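Why I stopped being angry at coconut water

When I moved to Bresness, in the second year of my studies, I noticed that people here carry a drink everywhere. They take it to the office, to the tram, to the library and even to the church. At home my mother kept one glass pitcher on the table and we drank from it when we sat down. To pay for water in a bottle was for us something you did at a train station, and you complained about it until you arrived.

So I had an opinion about coconut water before I ever tasted it. I thought it was a drink for people with too much money and too little thirst. My friend Kornél Kerekes, with whom I shared a kitchen on the Larnel side of the river, bought it every week, and I was not kind to him about it. I asked him if the tap was broken. He told me to drink first and talk later, and I did not do it for the whole winter, out of pride.

I changed my mind slowly, and I would like to explain how, and also which part of my mind did not change.

The first thing was simply the taste. I had expected something like the thick white milk from a can that one puts in a curry. It is a different thing. The water comes from the inside of the coconut and it is thin, a little sweet and a little salty, with something of nuts at the end. In June, when our kitchen was as hot as a bakery, I finished one glass standing at the refrigerator and then I poured a second one. Kornél said nothing, and I am still grateful for it.

The second thing was that I began to read labels. I am a slow reader in English and maybe this helps me, because I cannot jump over the words. Many drinks I had considered normal were full of sugar. I had drunk lemonade all my life and never called it a luxury, only because it was familiar to me. This was not fair. If I accept to pay for sugar and bubbles, I have no right to laugh at a person who pays for the water of a fruit.

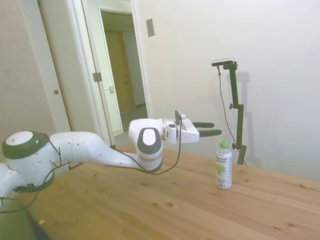

But now comes the price. In the Grorico store near my work the coconut water stands on the shelf beside the fresh juices, and it costs more than most of them. I once wrote down everything I drank outside of the home during 56 days, coffee included, and I was ashamed when I saw the sum. Laurier MacPherson, my neighbor, a retired man who keeps a very strict household book, looked at my list and asked me which of these drinks I could still remember. I could remember maybe 12. The others I had drunk while walking or typing or waiting for a door to open.

This question stayed with me more than the money. I believe the problem with our bottles is that we do not drink them, we only empty them. We hold them during a meeting as a child holds a toy. Then the bottle is finished and we have not tasted anything, and we are thirsty again because it was never about thirst.

My opinion today is therefore quite old-fashioned. Drink the expensive thing if you like it, but put it on a table. Take off the cap, take a real glass, and sit. I do this now with coconut water on the evenings when I come home late, in a small glass from the Lüthi secondhand shop, and one bottle lasts me two evenings. For the rest of the day I have the tap, and the tap in Bresness is very good.

Kornél does not agree with me. He says a drink is a drink and I make a ceremony out of everything. He also says that a bottle with a cap was invented so that a person can take it with him, and I have no good answer to this. It is true that he goes running and I do not, and after running one does not want to look for a small glass.

There remains the plastic. I rinse the bottles and I bring them back, but I know this is a weak answer, and I would gladly pay a little more if the store took a deposit for glass ones. I have asked at the counter two times. Both times they were polite and wrote my wish on a piece of paper – I do not know where such papers go. I will ask again after the summer.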